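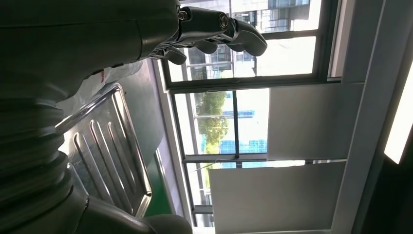 검은색 로봇 핸드와 스테인리스 트레이

바 웰럼(Welham), 스터 칵테일 전 품목 사전 배합 방식으로 전환

칵테일 바 웰럼이 8월부터 스터(stir) 계열 칵테일 전 품목을 사전 배합 방식으로 제공한다. 주문 후 믹싱글라스에서 얼음과 함께 저어 희석하던 공정을 없애고, 영업 전에 물을 포함한 모든 재료를 병에 배합해 냉동 보관한 뒤 그대로 잔에 따르는 방식이다. 셰이크 계열과 탄산을 더하는 롱드링크는 기존 제조법을 유지한다.

배합 기준은 바 컨설팅 업체 올트포트(Oltport)가 작성했다. 실무를 맡은 도화영 음료개발팀장은 "같은 레시피라도 얼음의 표면 상태와 젓는 시간에 따라 희석량이 달라진다"며 "물을 계량 재료로 다루면 편차의 원인을 하나 줄일 수 있다"고 설명했다.

첫 적용 품목은 대표 메뉴 카스티요(Castillo)다. 숙성 럼 60ml에 드라이 셰리 30ml, 시나몬 시럽 5ml, 앙고스투라 비터스 2대시를 넣는다. 기존에는 큰 얼음으로 저은 뒤 차갑게 둔 쿠페 잔에 걸러 냈다. 변경 후에는 같은 비율에 정제수 30ml를 더해 병입한다. 잔 위에 오렌지 껍질의 오일을 뿌리는 마무리는 그대로이며, 껍질은 주문이 들어온 뒤에 깎는다.

배합 순서도 정해졌다. 도수가 높은 럼을 먼저 용기에 넣고 셰리와 시럽을 차례로 더한 다음 정제수를 마지막에 붓는다. 시럽은 부피가 아닌 무게로 계량한다. 점도가 높아 계량컵 벽면에 남는 양이 배합 규모에 비례해 커지는 점을 고려한 것이다. 비터스는 병마다 한 대시의 양이 달라 대량 배합에서는 대시 수를 그대로 곱하지 않고, 전용 스포이트로 잰 기준량을 적용한다. 배합이 끝난 용기는 바닥에 시럽이 가라앉지 않도록 긴 스푼으로 아래에서 위로 섞은 뒤 시음을 거쳐 병에 나눠 담는다.
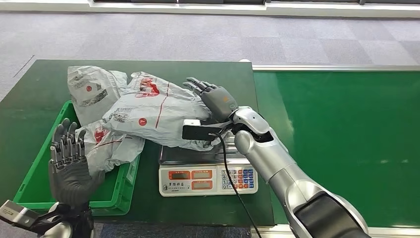 보관 조건은 품목별로 다르다. 카스티요처럼 증류주 비중이 높은 품목은 냉동고에 두고, 베르무트나 셰리의 비중이 증류주보다 높은 품목은 얼 가능성이 있어 냉장고에서 보관한다. 냉장 품목은 따르는 온도가 높아지므로 잔을 미리 냉동해 보완하도록 했다. 병은 목 부분까지 채워 내부 공기를 줄이고, 라벨에는 품목명과 배합일, 배합 담당자, 희석 여부를 기재한다. 물을 넣지 않은 원액 병과 혼동하는 일을 막기 위해 희석이 끝난 병은 마개 색을 달리한다.

산미가 필요한 스터 품목에는 올트포트의 산 용액 에멜(Emel)이 쓰인다. 구연산과 사과산을 물에 녹인 투명한 용액으로, 과즙을 넣었을 때 생기는 침전과 향 변화를 피하려는 용도다. 다만 웰럼은 사워 계열에는 이를 사용하지 않고 당일 착즙한 레몬즙과 라임즙을 계속 쓰기로 했다. 시험 배합에서 산도는 맞았으나 생과즙 특유의 질감이 부족했다는 것이 매장 측의 판단이다.

제공 시간도 짧아진다. 올트포트가 제시한 작업 기준은 병을 꺼내 잔에 따르고 가니시를 마칠 때까지 30초다. 한 번에 여러 잔이 들어오는 주문에서는 젓는 작업이 병목이 됐으나, 새 방식에서는 잔을 꺼내고 껍질을 깎는 작업이 대부분을 차지한다. 매장은 이에 맞춰 냉동고를 바텐더 작업대 바로 아래로 옮기고, 기존 믹싱글라스 자리를 가니시 준비 공간으로 바꿨다.

품질 확인은 병 단위로 이뤄진다. 배합 담당자가 아닌 바텐더가 영업 전 첫 잔을 소량 따라 온도와 당도를 측정하고 기록한다. 당도계는 알코올의 영향을 받아 실제 당 함량을 그대로 나타내지 않으므로, 절대값을 쓰지 않고 기준 병에서 얻은 수치와의 차이만 본다. 차이가 허용 범위를 벗어나면 해당 병은 판매하지 않으며, 임의로 물이나 시럽을 더해 보정하는 것도 금지된다. 개봉한 병은 영업이 끝나면 잔량을 적고 다시 냉동하며, 다음 영업일에 새 병보다 먼저 사용한다.

고객이 희석 정도를 따로 요청하는 경우에 대비해 물을 넣지 않은 원액도 소량 준비한다. 이 경우에는 종전처럼 얼음에 저어 제공하고 가격은 동일하다. 얼음을 넣은 온더록스로 바꿔 달라는 주문에도 원액을 사용한다. 이미 희석한 술을 얼음 위에 따르면 마시는 동안 농도가 지나치게 낮아진다는 점을 반영한 규정이다.

메뉴판의 도수 표기 역시 바뀐다. 지금까지는 희석 전 재료를 기준으로 계산한 값을 적었으나 앞으로는 잔에 담긴 상태를 기준으로 표기한다. 레시피 변경이 없는 품목도 표기 수치는 낮아질 수 있다.

웰럼은 목요일 오후 5시 업계 종사자를 대상으로 배합 시연을 연다. 도 팀장이 희석량 산출과 병입 과정을 설명하고, 저어서 만든 카스티요와 사전 배합한 카스티요를 나란히 시음하는 순서가 포함된다. 참가 신청은 매장에서 받는다.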